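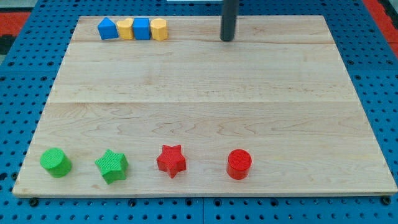 Floltley sells river cruises to people who have never taken one, and its owner thinks most of them pay too much. She started the agency after 27 years behind the counter of a larger travel firm. Over a weekday lunch she used the pale maple board on the table to explain where a cabin should be. The board has two faint seams running across it, and she pointed to the wide plank between them. "That's the middle of the ship," she said. "Book there if you sleep lightly. The engine is at the back and the anchor is at the front, and you'll hear both."

Print this article
E-mail this article

Her agency books mainly with two lines, Bromlow and Kadlec. Bromlow runs older ships and charges less. Kadlec includes drinks and tips in the fare. She said customers compare the two brochure prices and stop there.

"They look at the fare and nothing else," she said. "Then they get on board and pay for wine every night, and the bus tours, and the tips at the end. Add it up first. Sometimes Kadlec is cheaper. If you don't drink, it usually isn't."

The best time to buy, in her view, is November, when the lines put out their spring sailings and still have cabins on every deck. Last-minute deals exist, but she doesn't tell people to wait for them. The cabins left over are on the lowest deck, where the windows are small and don't open, and by then the flight has gone up.

"I had a couple save $200 on the cabin and spend more than that on the airfare," she said. "They were still pleased about the $200."

She sends many first-timers on the Laltano route, a week-long trip with short sailing days and a stop in a town every afternoon. Fares start at $2,000 per person for two sharing. Solo travelers pay a supplement, though Bromlow drops it on a few early departures each spring. She keeps a list of those dates and calls people when they come out.

Water levels are the other thing customers ask about. In a dry summer a ship may not get under a bridge or over a shallow stretch, and passengers finish the trip by bus.

"Ask before you pay," she said. "Ask what they do if the river is low, and get it in writing. Some lines give you a credit. Some give you a sandwich."

She takes one cruise a year herself, always in the spring. She books the middle of the ship, one deck up from the bottom, and packs a single carry-on.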